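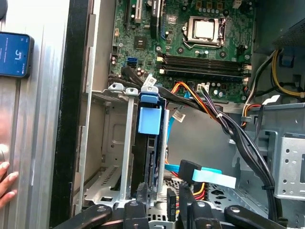 *Slide 1: an office tower on its side with the cover off. Leave it up while people find seats.*

# Open It Up: What's Inside an Old Desktop

Speaker notes, Billville evening session, Dec 6, 2018

**Before starting**

- Lights down a bit at the front, up over the tables.
- Screwdrivers stay in the bag until the second half or everyone starts early (I would too!).
- Water away from the machines.

**Opening (slide 1 still up)**

Good evening, and thanks for coming out in the cold. I love this slide. I have looked inside a lot of desktop computers and I still get a little jolt of happiness when the side comes off, because all at once the thing stops being a beige or black box under a desk and becomes a small town with roads and buildings and a power station.

Quick show of hands: who has opened one before? And who has wanted to but worried about breaking it? Good, you're the people I wrote this for.

Tonight we're going to learn our way around, then take out a hard drive, put it back, and do the same with the memory. If you can do those two jobs you can keep an old desktop going for years.

*Pause. Let them look at the slide for a moment before pointing at anything.*

**The green city**

Start with the big green board. That's the motherboard, and everything else in the case is either plugged into it or feeding it power.

Point to the silver square near the top right: the processor. See the metal frame holding it, and the lever? That lever is one of my favorite bits of design in the whole case. You push it down and hook it, and the frame presses the chip evenly onto hundreds of tiny contacts. We are NOT lifting it tonight. In a machine you mean to use, the processor also needs a heat sink on top with fresh thermal paste under it, and that's a session of its own (planned for May, sign-up sheet by the door).

Just below the processor are two long black memory slots. Look at the clips at the ends. Those are what you press outward to free a memory stick, and they're what click back when a new one is seated properly. I want everybody to hear that click tonight. Once you know it you'll never wonder again whether a stick is all the way in.

Up at the top left, expansion slots. That's where a graphics card or a network card would go. People forget how much room for growth there is in an ordinary office machine!

The little dots all over the green are capacitors and other small parts. There's a row of dark ones next to the processor, smoothing out its power. If you ever see one with a swollen top or crusty brown stuff around it, take a picture and ask before you switch the machine on.

**Follow the colors**

OK, cables. This is the part that scares people, and I was scared of it too. The first case I opened looked like a plate of spaghetti and I shut it again.

The trick is to pick one cable and follow it with your finger to both ends. Just one. Then do the next.

- Yellow wires: 12 volts, on a standard supply.
- Red wires: 5 volts.
- Orange wires: 3.3 volts.
- Black wires: ground.

Makers do wander off the standard, so treat the colors as a good hint and go by the label on the supply or the service manual if it matters.

On the slide there's a nice bundle of orange, yellow and black running away from a white connector on the board, with a white cable tie around it. I like that cable tie a lot. Someone cared about keeping the wires together. When you close up your machine tonight, leave the wires as neat as you found them, or neater, and keep them away from any fan.

The light-blue cable is a different kind of thing altogether. It's a SATA data cable, and it carries the files. Notice the pull tab on the connector. Pull on the tab or the body of the plug, never on the cable.

*If somebody asks about the power supply: it's the dark vented box at the upper right. We don't open power supplies. They can hold a charge after they're unplugged. Say it twice.*

**The drive cage**

Now my favorite corner. On the left you've got a pale gray steel cage with a black hard drive in it, and a light-blue handle at the top of the drive.

Light blue means "touch me here." Plenty of office machines use one bright color for the parts an owner is meant to handle, and once you've spotted it the case starts giving you instructions. It's such a kind idea! Somebody at a drawing board thought about a tired person in an office with no tools and made the right thing easy to find.

Farther left there's an empty bay with a slotted panel. Empty bays are good news. Some will take a second drive, so check the manual for what fits.

**Short story, keep it under two minutes**

When we did the big clear-out at Steditholm we had 157 towers stacked along one wall, most of them headed for scrap. The first 21 we opened were slow, dusty and perfectly sound. New drive, more memory, a good clean, and they were fine for email, homework and video calls. I wrote the first version of this talk on one of them. It's still my kitchen computer.

The rest of the wall took us roughly a year of evenings. I would do it again tomorrow.

*Don't get into the dust stories unless there's time at the end.*

**Hands-on, part one: the drive**

Tables in pairs, one tower per pair. Read these out slowly and wait for the slowest table.

1. Shut down, switch off at the back, unplug the power cord. Then press the front power button for a few seconds.
2. Lay the tower on its side, cover up, on the mat.
3. Touch bare metal on the case.
4. Take a phone picture of the inside. Take two.
5. Find the drive. Find both of its cables.
6. Unplug data first, then power. Straight pull, no wiggling up and down.
7. Release the drive and slide it out, holding it by the edges.
8. Swap with your partner and put it back.

The practice towers don't all match, so some release with a handle, some with a side latch, and the two marked Buthelezi have screws. Screws go in the egg carton. Every single one.

*Walk the room. Praise anyone who stops to check their photo.*

**Hands-on, part two: memory**

Clips outward, stick lifts, hold it by the short ends. Find the notch, line it up with the bump in the slot, and press firmly on both ends until you hear it. It takes more push than people expect. Support the stick evenly and keep it straight.

Listen for clicks around the room. It's a lovely sound, tell them so.

**Closing up**

Check both drive cables. Check that nothing is lying loose in the bottom. Cover on, cord in, switch on.

If it beeps at you, that's the machine being helpful. Off, unplug, press the memory in again, retry. Nine times out of ten that's all it wanted.

**Questions I usually get**

*Will a solid state drive fit?* Yes, in most of these, with a small bracket. It plugs into the same two kinds of connectors and it's the best upgrade you can give an old machine.

*Can I vacuum it?* Please don't, household vacuums build up static. Canned air, short bursts, and hold any fan still with a finger.

*What about my old files?* Copy them off before you do anything. If the drive is leaving your house, wipe it first.

**Last slide**

Handouts are on the Clikesine table, parts list on the back. Towers 765 and 845 are staying out if anyone wants another go while we stack chairs.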